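2020-09-15
By Sheyla Paucar

Have you ever tried to teach your dog to shake? You take the paw and move it for him. I teach a robot called Maleo a lot like that, except I do it by remote control! I move my hand, and the robot's hand copies me. 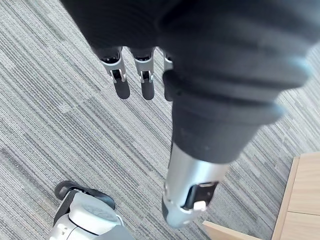

Silver fingers, dark glove.

Our lesson for Maleo is a cupboard. Both doors need to end up wide open, so I steer two hands at once (harder than it sounds, like patting your head and rubbing your tummy). I do the whole thing 25 times, and the computer saves every move I make. 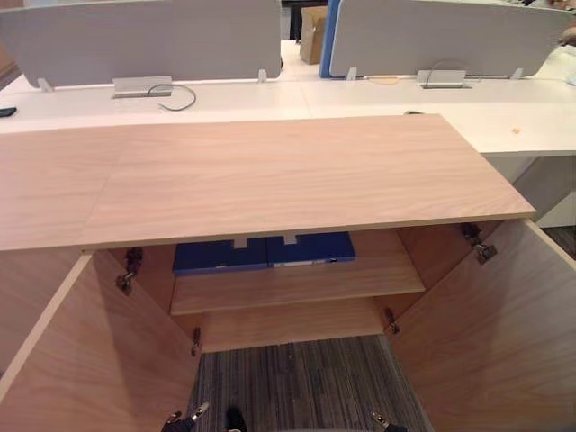 Why so many times?

If you only practiced one word in spelling, you'd only know one word! So I go a bit faster, or slower, or start from a different spot.
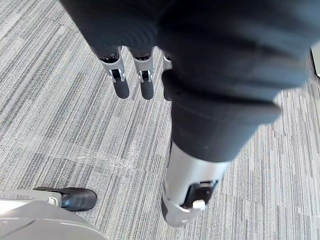

My own hands get tired before lunch, and my friend Slamet takes over the controls. He's better than me at small moves. A hand pointing straight down at the carpet, with its black fingertips hanging in a row, looks easy to steer, but one tiny wiggle from me and they all go wandering off. Slamet says I should drink less cocoa.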